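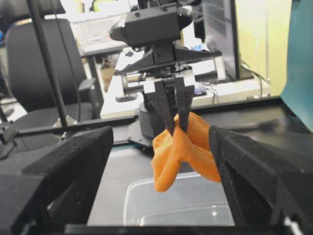 Frequently Asked Questions: Care and Setup of the Two-Arm Handling Cell

Last reviewed 28 November 2023
Share this page (24) | Comments (12)

The following answers are provided by the Drelel Automation Support Office for staff and visiting researchers who operate the two-arm handling cell at the Dundton site. They supplement the operating manual and do not replace it. Users who have not completed the site safety briefing may not work on the cell, even with the power off.

Who may change the gripper fingers?

Any user who has signed the maintenance sheet may change fingers of the same type. A change to a different type of finger must be approved in advance by Ignacio Haddad, because the closing limits stored in the controller have to be changed at the same time. Please do not borrow fingers from another cell. Sets are matched, and a finger that looks identical may sit slightly higher on its mount.

How are the fingers cleaned?

Power down the arm, wait for the brakes to engage, and wipe each finger with a dry microfiber cloth. If residue remains, dampen the cloth lightly with water. Solvents are not permitted on the black fingers. Fingers with an open lattice should also be brushed out with the soft brush kept in the tool drawer, as lint collects in the openings and is not easily noticed from the front.

What is the cloth handover check?

It is the standard test of alignment between the two arms. One gripper holds a soft cloth by its gathered top, and the other closes on the side of it, above a clear container on the tabletop. The operator then looks for three things:

- the cloth should hang without being pulled tight between the grippers;
- the finger tips of the holding gripper should meet evenly;
- neither arm should report a force warning when the second gripper closes.

When the check is complete, the first gripper opens, and the second lowers the cloth into the container. The check is run after every finger change, after any collision, and otherwise once every 100 hours of operation.

Why is a cloth used and not a rigid block?

A rigid block transfers any misalignment directly into the wrist joints. A cloth forgives small errors and still shows them clearly, as the folds shift to one side when the arms disagree about where the center is. A block test is available for calibration work, but it is carried out by support staff only.

Does the color of the cloth matter?

Yes. The wrist camera must be able to distinguish the cloth from the black fingers and the gray tabletop. Orange has proved reliable under the room lighting. Gray and black cloths should not be used.

The wrist camera view has shifted. What should be done?

Check first that the parts of your own gripper which normally appear in the view are still in their usual places. If they have moved, the camera mount is loose. Tighten the two mount screws in turn, a little at a time, and then compare the view with the reference print in the cell binder. If the view still does not match, stop work and contact Ye-rin Ahn. Do not correct the offset in software - this hides the fault and has caused damage in the past.

How often are the screws on the gripper body inspected?

Every 21 days. The inspection is visual, followed by a light check with the small torque driver. A screw that turns should be removed, cleaned, and refitted. Screws that loosen a second time are to be replaced and the replacement entered on the sheet.

May items be left on the tabletop between sessions?

The container used for the handover check may remain. All other items should be returned to storage, and cables are to be kept clear of the base plates of both arms.

An arm stopped during the check and will not restart. Is it damaged?

In most cases, no. The controller holds an arm after a force warning until it is released by hand. Support the cloth, press the release on the pendant, and move the arm away slowly. If the same joint stops again, leave the cell powered down and attach a red tag. Joint repairs are carried out under contract by Hoekstra, and users must not open a joint cover under any circumstances.

Where are faults reported?

Faults should be entered in the log at the cell and sent to the support desk by the end of the working day. Young-sook Oh reviews the log each morning and assigns the repairs. Reports concerning safety go directly to Ghislain MacPherson.

When will this page next be revised?

The next revision is planned for March, when the new finger sets are due to be introduced.

We use cookies to improve your experience on this site. By continuing to browse, you agree to our use of cookies. Accept | Manage settings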